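Tuesday, after lunch

Sim kitchen is up again. Spent the morning with the arm at the fridge and at the counter, supposedly to help me fill in the purchase request for the real thing. What it mostly did was make me want a bigger purchase request.

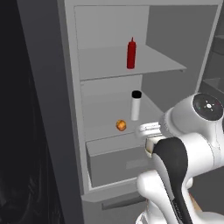
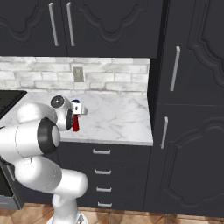 Notebook 4, p. 37

OK, money. We have 15,000 for the kitchen cell and Eugénie Gautier would like the request on her desk before September, in a form she can defend upstairs. Her words were "no adjectives." So, no adjectives.

Arm. Two quotes in. Nornau is the one I want, Prulteo is the one we can pay for. Prulteo comes with a gripper and a year of support. Nornau comes with a very nice folder. The Nornau gripper is 2,000 on top, and I have asked twice whether that includes the cable. Both replies thanked me for my interest.

Reach is what I'd like to settle before signing anything. In the sim the fridge door is wide open and I can park the base wherever I please, on a floor with no drains in it. Our actual floor has a drain exactly where the base would go. Before I order: tape out the base position, open the real fridge all the way, and measure to the back of both shelves. The top one worries me. The red bottle up there is the case I'd use for the reach test, and the orange thing on the shelf below can be the easy one.

Fridge. Don't buy a new one. The one in the break room is being replaced and I have put my name on it, literally, with tape. Its drawer sticks. I consider this a research feature and will say so in the request if pushed.

Counter and cabinets. Sim has marble. We are getting whatever Lekota has in the returns bay. Asked them for one base unit with four drawers and bar handles so it matches the model, and one tall cabinet if the price is sane. They quoted 3,000 for the lot, delivered. Delivered to the loading dock, I found out, so add one afternoon and two people with good backs.

Compute. Fivenov want to sell us a workstation. The current one is fine if you don't mind waiting, and I've had plenty of practice. Putting it under "next year."

Things I forgot last time and am writing down in large letters this time:
spare gripper fingers (last arm went through 11 sets)
an emergency stop on a cord long enough to reach a human
mounting plate, which neither quote mentions
shipping
shipping back

Leaning Prulteo. It leaves room for the cabinets, the plate and the fingers, and Eugénie gets a total with a bit of air in it. If Nornau drop the gripper charge I'll reopen this, and I'll have to apologize to the Prulteo rep, who has been very decent and calls me by the wrong first name.

Still to do: chase the cable answer. Ask Lekota whether the tall cabinet opens left or right, as the one in the model has its handles on the left edge and I'd rather not mirror everything. Find out who schedules the dock. Move the tape on the fridge somewhere less easy to peel off — it was on the floor this morning.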